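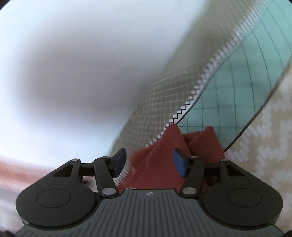

Workshop notebook, June
Entered by Younes Naciri, evening, after the open day at Pratberg
Filed under: visits and demos

Writing this up while I still have it in my head and before the tea wears off, so please forgive the order of things, which is more or less the order I remembered them in on the way back.

First, for those who couldn't come: it went well, better than I expected when we were unloading, and I'm so glad we said yes to it. The people at Pratberg gave us the long bench by the windows in their lower workshop, with good strong light most of the day (a bit too good, more on that further down), power at both ends, and a door we could prop open when the room filled up. They had nearly 90 visitors through by the time they closed the gate, and I'd say most of them stopped at our end at some point, if only to watch somebody else have a go. We'd brought the two hand-held grippers and the fabric box. The original plan was to bring the arm as well, and I want to put on record that leaving it at home was the right call. With the arm running, people stand back and fold their own arms and wait to be impressed. With the hand-held tool you can simply pass it over to whoever is nearest, and then you have a conversation going.

What we showed

The station was cloth, as agreed. We had the felt-like dark red piece, which I'd expected to be the boring one, on top of the layered sheets with the teal gridded mat among them, and the job was to pinch it, lift it, and set it back down with the folded edge more or less along a grid line. Visitors got 15 minutes each if they wanted them. Hardly anyone used the full slot, apart from a retired upholsterer who used hers and then came back after lunch and used somebody else's, and I would have given her the whole afternoon if there hadn't been a line.

I should say something about her because it's the most useful thing I brought home. She took the gripper, closed it on the middle of the fabric the way everybody does, so that the cloth bunched up between the blue pads and stood in peaks, looked at it for a moment, and told me I was teaching people to grab. Her hands, she said, never take cloth from the middle unless they mean to throw it somewhere. She'd find an edge, slide under it, and let the weight of the rest tell her where it wanted to fold. Then she tried to do exactly that with our fingers and couldn't, and she was very nice about it, but she was also quite clear that the trouble was the fingers and she wasn't going to take the blame for it! She's right that the tips are too blunt to get under an edge lying flat. We've all known that for months and worked around it by rucking the cloth up a little first with the side of the pad, and I've got so used to the workaround that I'd stopped seeing it as one.

So: thinner tips. I know Rellus was the name everybody kept bringing up for the pad material last winter and that we let it drop over the lead time. I'd like to pick that up again. I'm not asking for a new finger, only for a trial set with a tapered front, maybe with the softer face on one side only, and we can print the carriers ourselves.

The patterned sheets

A fair number of people asked why there was so much going on underneath the cloth, the mesh and the grid and the beige board with the woven look. I gave the long answer to the first few groups and a shorter one as my voice went. The long answer is that a plain table flatters us, and we wanted to see how people handled cloth over something busy, where your eye is pulled away from the edge you're supposed to be following. The short answer was "it's harder that way," and people seemed perfectly happy with it.

For my own notes, though, I think we overdid the layering. Stacked sheets slide. Every time somebody set the fabric down with a bit of push behind it, the top sheet crept, and I spent a silly amount of the day nudging it back with my thumb while pretending to point at something. If we do this again, tape the stack at the back corners, or use spray mount on a board and be done with it. The teal mat on its own stays put and would have been enough for the morning crowd. Save the rest for people who ask for something more difficult.

Light

Those lovely windows. By mid-morning the camera on the tool was giving us a nearly white background whenever anybody tipped it up past the end of the bench, and the cloth side of the picture was fine, so I left the exposure alone and didn't chase it. I think that was reasonable for a demo. For proper recording I'd want the blind down, and there is a blind, I found it at packing-up time behind the coat rack of all places. Also, and this is a small thing, tell people to keep their free hand flat on the bench. They want so badly to help the gripper with it! It's a completely natural thing to do, and it means that about as much of what we recorded is fingers as is cloth.

The Zutby people

We shared the lower workshop with the team from Zutby, who had a conveyor with sorting flaps and a tub of wooden blocks, and theirs was very much the hit with the children. I want to say how kind they were. Our extension lead turned out to be the one with the bad socket (yes, that one, it's now in the bin, I know I should have thrown it out in the spring) and they lent us theirs without a word and ran their charger off the wall. In return I watched their belt over lunch, which was a treat, and learned that their flaps jam in precisely the same place every time somebody puts a block in on its corner. They've put a strip of brush bristle along the side to knock the blocks flat. Very simple and I'd like to steal it for our feed tray.

They asked how long it takes a new person to get comfortable with the hand-held tool, and I gave a vague answer and then felt bad about it, so I paid more attention in the afternoon. My impression is that people stop looking at their own hand and start looking at the pads after a handful of tries, and that from then on they get better quickly. The ones who take longest are the ones who squeeze too hard. The linkage is stiffer in the last part of its travel and they read that as resistance from the cloth and fight it. One boy worked out by himself that you can ease off and the cloth stays where it is, and he then explained it to his father at great length, which saved me doing it.

The El-Sayed talk

At half past three there was a talk upstairs from the El-Sayed workshop on repairing textile machinery. I could only go to the first part since the second gripper was still out with a visitor, but what I heard was excellent. The part I wrote on the back of my hand was about feel: they run every new set of feed rollers by hand before the motor goes on, slowly, with scrap, and they won't sign anything off until the person turning the crank can say with eyes shut which fabric is in there. I'd love to try a version of it with our tool. Put a few cloths under a cover, close the gripper on each one, and guess. If we can't tell felt from poplin through the handle then I don't know why we expect anyone else to. I asked whether we might visit them in return, and the answer was a warm yes, any time after their summer shutdown.

Things that went wrong, for completeness

The left finger on the older gripper developed a click around noon. I took it out of use for a bit, put a drop of oil on the pivots and worked it back and forth, and it was quiet for the rest of the day, but please don't take that as fixed. I've put a bit of masking tape on the handle with a question mark on it. Would whoever opens it up look at the pins first?

We ran out of printed cards early. There were 4 sheets in the folder and I'd been sure there was a full pack. From then on I wrote the address out by hand, which was slow but quite sociable.

The lint is worse than we thought. That red felt-like piece sheds, and by the end of the day the pads were picking up fluff and then dropping it on everything else. I wiped them down with a damp cloth between visitors once I'd noticed. We should do it as a matter of course, and keep the red piece in its own bag.

And I talked too much, as usual. The slots where I handed the tool over, said "pick that up and put it down along the line," and then kept quiet were the ones people seemed to enjoy most. I did manage it a few times.

To do, in no order

Ask Rellus about tapered pads, small quantity.
Open the older gripper and look at the left side.
New extension lead. New one, please, not the one from the store cupboard.
Bristle strip for the feed tray, see if the offcut from the door seal will do.
Tape or glue the sheet stack.
Write to Pratberg to say thank you, and ask if they've found a gray scarf, mine, probably on the hook by the stairs.
Find the upholsterer's number. She wrote it on the inside of the fabric box lid, and she said she'd happily come in for a morning if we gave her a decent chair and something better than felt to work with.

Both grippers are back on the shelf, batteries on charge. The fabric box is still in my car and I'll bring it in tomorrow.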